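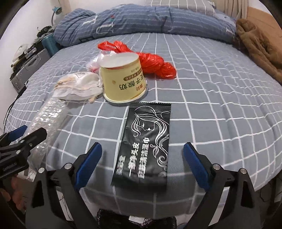

Search this repo Go Clear

# urnimel-grip

Setup and upkeep notes for the Urnimel hand-held grippers. Maintained by Griet Meijer, who would like to stop being asked.

## Before a session

1. Wipe both finger pads with a barely damp cloth. Let them dry. Blowing on them adds lint and spit.
2. Open and close the fingers 20 times. A squeak is fine. A click means go to Pivot pins.
3. Check that the pads meet along their full length. If you can see daylight, loosen the pad screw, press the fingers shut and retighten.
4. Clean the lens. Your sleeve is not a lens cloth, whatever Fergus does.

## Pivot pins

Pins work loose after 40 hours or so of optimism. Push each one back flush and add one drop of threadlocker. One drop. Darcy used nine and we now own a very expensive paperweight.

Leave it overnight before use.

## Pads

Swap them when the texture goes smooth in the middle. Glossy packets and thin plastic bags will slip first, paper cups last, so test on something shiny. Spares are in the drawer marked Stougaard, which contains nothing from Stougaard.

## Known issues

- Left and right linkages are not interchangeable. They will go on anyway.
- Bubble wrap catches in the open linkage. Back it out by hand with the fingers open.
- Calibration from before November is off by 11 ticks. Rerun `paltia-cal`.

Friday is pad day. Ask Griet, politely.

Related
paltia-cal
tostideo-sync
urnimel-grip-spares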